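Baskets, trays and clear tables: your questions

Arstead Home Tidying – page last checked February 17, 2026

We get asked about baskets more than anything else, usually by people who have bought several and still can't see their table. We sell a few ourselves, so read the answers with that in mind. Noémie Hamel wrote most of them and Thibault Courtois argued with the rest.

Will a basket make my table tidier?

By itself, no. A basket gives you a place to put things, and if you already have too many things you will now have them in a basket. Clear the table first, leave it bare for a day or two, and see what drifts back. Whatever comes back every day probably deserves a home there. The rest was only passing through.

Shallow or deep?

Shallow, for anything you use daily. Deep baskets photograph well in catalogues and then swallow your keys. With a low tray you can see the bottom, so you notice when it fills up. Keep the deep ones for blankets, spare towels and other soft things that don't mind being underneath.

Is woven wicker worth the money?

Sometimes. It is light, it looks fine on a plain table and it puts up with a fair amount of handling. It also collects crumbs and dust in the weave, which sellers rarely bring up. Look at the rim before you look at anything else. A thick braided one is more pleasant to pick up, and we would check that it is tight all the way round. If you can lift a strand with a fingernail in the shop, put it back on the shelf.

A warm brown tray basket with a rolled rim, on a white top, is the sort we mean.

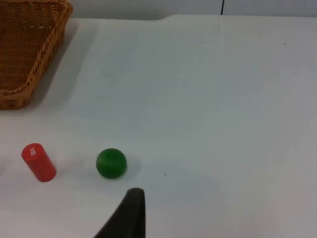

Where on the table should it go?

Towards a corner. People put a basket in the middle because that is where a fruit bowl would go, then move it for every meal until it ends up on a chair. In a corner it can stay put, and you keep one good stretch of surface for eating, writing or folding.

Do I need to sort things inside the basket?

We doubt it. Dividers get recommended a lot, mostly by people who sell dividers. Odette Jacquet tried the Lennox inserts in October and had taken them out again within 14 days, having spent more time putting pens back in the pen section than she ever spent looking for a pen. If a tray is so full that it needs sorting, take something out.

What about things that won't fit?

Leave them standing on the table if you use them, and put them in a cupboard if you don't. A single upright object on a clear surface is not mess. We have had customers buy a bigger basket to hide one tin, and then fill the bigger basket.

How do I clean it?

Turn it over and tap it, then go along the weave with a soft dry brush. A barely damp cloth will deal with most marks. We would not soak it, whatever the label promises, and we would not dry it on a radiator. Sticky spills are a nuisance and may never come out completely.

My white table shows every mark. Would a coloured one be easier?

It would show different marks. White is unforgiving about tea and ink but it does make you wipe up, and dark tops show dust by lunchtime. Corentin Delaunay swears by Orside cream for scuffs. Thibault used plain water next to it and couldn't tell the two patches apart.

Is the "20-minute reset" any good?

It's fine if you like a timer. Most tables take less, and one that takes longer every evening has too much landing on it. We'd look at that before buying anything, including from us.

Can I return a basket once I've used it?

Yes, up to 50 days, if it is clean and the rim is undamaged. Bring the receipt, or the card you paid with.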